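# How a robot arm is looked after

A bicycle needs its tyres pumped up and its chain oiled. A robot needs looking after too. It has parts that rub, parts that get dirty and parts that slowly come loose. If they are left alone, the robot becomes less good at its job, even when the computer inside it is working perfectly.

This page is about one robot. It is called Jukomar, and it lives in a workshop in Plunau. It is learning to pick things up and put them down in kitchens. It has wheels at the bottom, a tall post in the middle, and one arm that slides up and down the post.

Liesl Wieser is the technician who takes care of it. A technician is a person who builds, checks and mends machines.

## An arm without an elbow

Your arm bends at the elbow. When you want to reach further, you straighten it. Jukomar has no elbow. Its arm is made of hollow sections that fit inside each other, a bit like an old-fashioned telescope or the handle of a suitcase with wheels. The word for this is **telescopic**.

When the arm is pulled in, most of each section is hidden inside the next one. When it reaches out, they slide apart. The biggest section is nearest to the post and the smallest is nearest to the hand.

An arm like this is easy to park. The robot can drive through a doorway with the arm pulled in and then reach a long way across a worktop. But sliding parts have to be kept clean. A crumb or a hair between two sections can make the arm stick.

## First job: switch off

Before Liesl touches anything, she lowers the arm as far as it will go. Then she presses the stop button and turns off the main switch.

She lowers the arm first because it is heavy. If something in the post were to slip while her hands were underneath, she could be hurt. You should never put your fingers near the joints of a machine that is switched on, even if it looks as though it is resting. A robot can start moving without any warning.

After that she hangs a card on the switch with her name on it. Everybody at the workshop knows what the card means. The only person who may turn the robot back on is the one whose name is on the card.

## Cleaning the sections

With the power off, Liesl can pull the arm out by hand. She does it slowly and feels for rough spots.

She wipes each section with a dry cloth that does not leave fluff behind. Water is not used, as it could creep inside and get at the wires. For the corners she has a soft brush, the kind people use for painting with watercolours.

There is a collar at the end of a sliding section, where the next one comes out. The collar keeps the smaller section in the middle so that it does not wobble. Inside are little pads made of slippery plastic. They wear away a tiny bit every time the arm moves. A new pad is 3 millimetres thick. When it has worn down to 2 millimetres, Liesl swaps it for a new one.

You might think oil would help. On this arm it would make things worse. Oil is sticky, so dust would cling to it, and the dust would scratch the sections. The pads are made to slide dry.

## Checking the fingers

The hand of a robot is called a **gripper**. Jukomar's gripper has two springy fingers with a soft cup at the end of each one. When the gripper closes, the cups come together from both sides.

The cups are the part that touches everything, so they are the part that gets dirtiest. Flour is the worst. A cup with flour on it slides off a smooth jar, just as your hands do when they are covered in soap. Liesl washes the cups in warm water with a drop of washing-up liquid. They come off for this, and they have to be completely dry before they go back on.

She also looks for:

- cracks around the edge of a cup
- a finger that is bent more than the other one
- screws that have started to turn by themselves

The last one sounds strange, but it happens a lot. When a machine shakes a little all day long, the shaking can undo a screw bit by bit. Liesl paints a thin line across each screw and on to the metal next to it. If the line on the screw no longer meets the line on the metal, the screw has moved.

## The day the arm stopped short

In January, Jukomar began to behave oddly. It would reach for a cup and stop a little too early. The fingers closed on air.

Liesl cleaned the cups, but the robot did the same thing again. She looked at the pads, and there was nothing wrong with them. Then she took a ruler and told the arm to come out by 33 centimetres. It came out by less than that, although the robot's computer said the distance was right.

So the computer and the arm did not agree. The fault had to be in the part that pushes the arm out. In Jukomar this is a long, flat chain, and it is driven by a toothed wheel. One tooth had broken off. Now and then the chain slipped, and the computer did not notice, as it was measuring how far the wheel had turned and not how far the arm had gone.

A new wheel came from Gisler, a firm that cuts small metal parts. Fitting it took Liesl most of a morning. The old wheel now sits on the windowsill, and visitors are allowed to hold it and look for the gap.

## Teaching it to measure again

After a repair, the robot has to be told where its own parts are. This is called **calibration**. It is a long word for checking that "here" really means here.

Jukomar has black-and-white patterned squares fixed to its wrist. They look a bit like crossword puzzles. A camera on the robot looks for the squares. From how big and how tilted they seem, the computer works out where the wrist is. The arm moves to 12 different places, and the camera checks the squares each time. If a square is scratched or greasy, the camera may not be able to read it, so wiping the squares is on Liesl's list as well.

## Trying things out on a computer first

A robot that has just been mended should not go straight to a shelf full of glass jars. The workshop has a computer program called Borance, in which the robot and the rooms around it are drawn and can move. A pretend world like this is called a **simulation**. If the arm knocks into a bottle there, nothing has to be swept up.
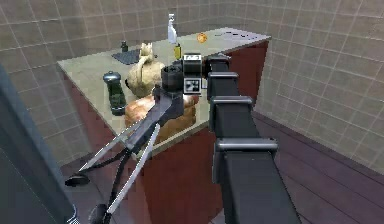 *Words: Damian Pichler*
*Page last checked: 3 Mar 2025*

In the simulation, the black arm gets narrower from one section to the next, and the collars are drawn in too. A patterned square can be seen at the wrist. The fingers are apart with nothing between them, and they are hanging in front of the counter. Bottles and other kitchen things stand on top, close enough together to make it a tricky place to reach into.

Simulations have to be looked after as well. If Liesl fits a different kind of cup to the real gripper, somebody must change the drawn one to match. Otherwise the robot practises with one hand and works with another.

There are also things a simulation may leave out. Borance knows how long the arm is and how heavy, but it does not know about flour, or hair, or a tooth missing from a wheel. This is why Liesl still uses her ruler when the computer tests are finished.

## Back to work

When everything is screwed together, Liesl takes her card off the switch and turns the robot on. She stands back behind the yellow line on the floor. The first movements are done slowly, with one hand near the stop button.

She starts with an empty cardboard box, then a sponge, then a plastic beaker. If all three go well, the robot is ready for proper kitchen things. The whole check takes around two hours if nothing is broken.

At the end she writes it all down in a notebook: what she cleaned, what she changed and what she was not sure about. If the robot acts up again, those notes are the first thing she reads.

## Words to know

**Calibration:** checking that a machine measures correctly, and putting it right if it does not.

**Collar:** a ring or band around the end of a section.

**Gripper:** the part of a robot that holds things.

**Simulation:** a pretend version of something, worked out by a computer.

**Telescopic:** made of parts that slide inside each other.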